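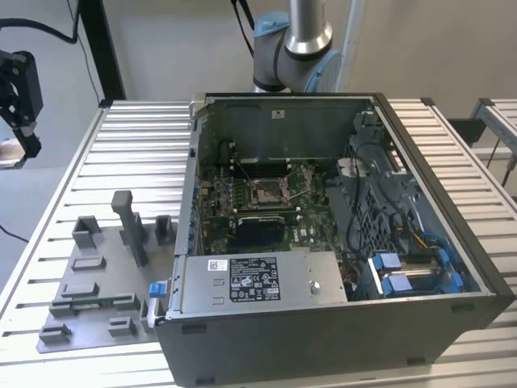
Attachment 1, ticket 3330: tower on its side, panel off, CPU socket open with lever up.

Ticket 3330
Status: Closed
Category: Desktop hardware / no display
Site: Stukau
Opened by: Leif Holmgren
Assigned to: Haoran Xiao
Opened: March 26, 2023

Reported problem (Leif Holmgren)

Desktop with asset tag 1257 powers on but nothing comes up on the monitor. Fans spin, power light is on, no beep. It was working at the end of the previous shift. I tried a different monitor cable and a different monitor. Same result. This is the machine we use for the Lernance parts catalog, so we need it back or a loaner.

Entry 1 (Haoran Xiao)

Loaner set up for Leif. Original tower moved to the bench. Confirmed the symptom: fans run, keyboard lights do not respond to Caps Lock, no picture. Tried both the graphics card output and the board output. Nothing on either one. Left it on for 11 minutes in case it was a very slow start. No change.

Entry 2 (Haoran Xiao)

Cleared CMOS with the power cord out. Replaced the coin cell with a new one. No change.

Pulled all memory, cleaned the contacts, put back one stick at a time and tried each slot. No change with any combination. Tried a known good stick from the spares drawer. No change.

Took the graphics card out and ran from the board output only. No change. Put the card back in its slot so it doesn't get lost.

Entry 3 (Suqin Fu)

Haoran, did you swap the power supply? We had one from this same batch that would spin fans but never start the board.

Entry 4 (Haoran Xiao)

Did not swap it out, but I ran a spare supply alongside with the case open, connected to the main board plug and the CPU plug. Same symptom. Then ran the original supply on the tester and all voltages were in range. I am ruling out the supply. It stays in the case.

Entry 5 (Haoran Xiao)

Removed the heatsink and CPU. Paste was dry and came off in flakes. Put the CPU in the test board and it boots to setup with no errors, so the CPU is good. It is in a plastic tray on shelf 2 with the tag number written on the lid.

Photo attached at the top of this ticket. The drives are still in the blue carriers in the bay at the bottom right. I have not touched those or the cage. Please do not pull drives until we know where they are going, Leif says there are local files on there that were never copied to the share.

Entry 6 (Tianyou Lu)

Looked at the socket under the magnifier. Two contacts near one corner are bent over and one of them is touching the one next to it. I can't say when it happened. The last work logged on this machine is a fan replacement in July, and that ticket doesn't mention the CPU coming out.

I can try to straighten them but would like an OK first. If one snaps the board is finished.

Entry 7 (Suqin Fu)

OK to try. Board is out of warranty. Parts quote from Trimside for the same board is 161 dollars, refurbished, so don't spend the whole afternoon on it.

Entry 8 (Tianyou Lu)

Straightened both contacts with the fine tweezers. They look level with the rest of the row. CPU back in, lever down, new paste, heatsink on, one memory stick in the first slot. Powered on. Got a picture on the second try and went into setup. CPU and memory both read correctly.

Added the rest of the memory. It only sees half. Moved sticks around and it is always the same two slots that don't show up. The memory lines go through the socket, so this may be the same contacts not making good connection.

Entry 9 (Haoran Xiao)

Reseated the CPU one time and tightened the heatsink screws evenly in a cross pattern. All memory now shows. Ran the memory test overnight, zero errors. Booted to the desktop and checked that both drives are listed.

Copied Leif's local files to the share under his name. Leif, please open a few and confirm before we close.

Entry 10 (Leif Holmgren)

Files open fine. The catalog folder is there too. Can I get the tower back this week? The loaner doesn't have the label printer driver.

Entry 11 (Zhuoran Ding)

Side panel back on, cables tied away from the fan. Returned to Leif's desk and the label printer prints. Loaner picked up and wiped.

Note for the asset record on 1257: socket contacts have been repaired by hand. If it comes back with the same symptom or loses memory again, replace the board and don't open the socket a third time.

Resolution: bent contacts in CPU socket straightened, CPU reseated, thermal paste and coin cell replaced. Closed by Suqin Fu.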